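Home > Boards > Arms and Grippers > Reviews and Buying Advice
Thread: Restance table-clearing kit, worth 300?

wickfield_t
Joined: September
11 May 2020

Ok so anyone here running the Restance kit? The table-clearing one, arm plus the soft fingers plus their software. 300 for the starter box and I keep almost clicking buy. Want it for a desk sorting demo at our makerspace. Pens, notebooks, wrappers, the usual mess. Their video looks great but everybodys video looks great.

Budget is tight, so if it's junk tell me now.

gantrygoose

Have one. It's fine. Setup took me an evening, most of that was the calibration sheet, which you have to print at exactly 100% or everything lands short. Fingers are good on anything with a bit of height. Flat stuff, forget it.

Support is slow. Wrote to them twice, got one answer.

H. Llanos

I'd say more than fine. I run it for a school club and the kids got it sorting on day one. You do need to read the manual though, half the complaints on this board are people who skipped section 3.

— Hortensia

gantrygoose

I read section 3. Section 3 says "place items apart on a plain light surface." Thats not sorting a desk, thats sorting a showroom.

H. Llanos

It says recommended. Mine works on a brown table.

Iman_Soliman

Been putting together a proper test layout for this, want to do the Restance against the Wetetti fingers on the same items. No results yet, just the layout. Tried to pick things that are annoying in different ways. Dark cloth on purpose, the soft kind with a nap to it, as both makers say cloth is ok and I want to see it.

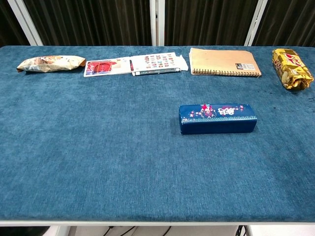
Test layout, cloth on, items along the back plus the pencil case.

Plan is one item at a time, 17 tries each, same start position every time. Pencil case goes first, its on its own toward the middle so there's room to come in from any side. Then the chocolate bar. Then the spiral notebook. Booklet and card last bc I expect pain.

Score is lifted and put in the bin, or not. No half points.

gantrygoose

Like this a lot. My guesses for the Restance: pencil case easy, notebook no chance flat like that unless it catches the coils. Shiny foil is where mine gets dumb. The depth goes weird on it and it closes on air.

wickfield_t

Whats the label on the notebook for? Do you need tags for the software to find stuff??

Iman_Soliman

No tags needed for either one. I'll leave it on for both runs so at least it's the same for both.

lu_bench_rat

Booklet overlapping the card is kind of unfair no? Restance says right on the product page no overlapping items. You're going to post a bad number and people will say the kit is bad.

Also pen lying right along the booklet. It'll grab both or neither.

Iman_Soliman

Desks have overlapping things on them. Not going to tidy up for the robot. But ok, can score those seperately so nobody gets mad.

H. Llanos

Please do score them separately. I agree with lu_bench_rat here. If a product says it does not do a thing, then marking it down for the thing is a bit much at this price.

gantrygoose

The box says "clears everyday tables." Big letters. The overlap bit is small print. Mark it down.

lu_bench_rat

Different question, which gripper pads? The stock Restance ones slide on crinkly wrappers, bars and snack bags both. I swapped to the Zurar pads, night and day on packets. Cost extra obviously. Only downside is they pick up lint, so with that cloth you'll be wiping them every few runs.

Iman_Soliman

Stock for the first round. Zurar after if I can borrow a set. Good point on lint, the nap on this cloth shows every stroke so I'd guess it sheds too. Will wipe between items and write it down.

wickfield_t

So do I buy it or wait

gantrygoose

Wait for the numbers. It's not going anywhere, they've never sold out of anything.

H. Llanos

Buy it if your demo is boxes and cases. Wait if it's paper.

wickfield_t

Its mostly paper :( ok waiting. Does the starter box come with the power brick or is that extra? Page doesn't say.

lu_bench_rat

Comes with. Cable is short tho, get an extension.

Iman_Soliman

Will put the results in a new thread and link it from here. Wetetti fingers still in the mail so Restance goes first.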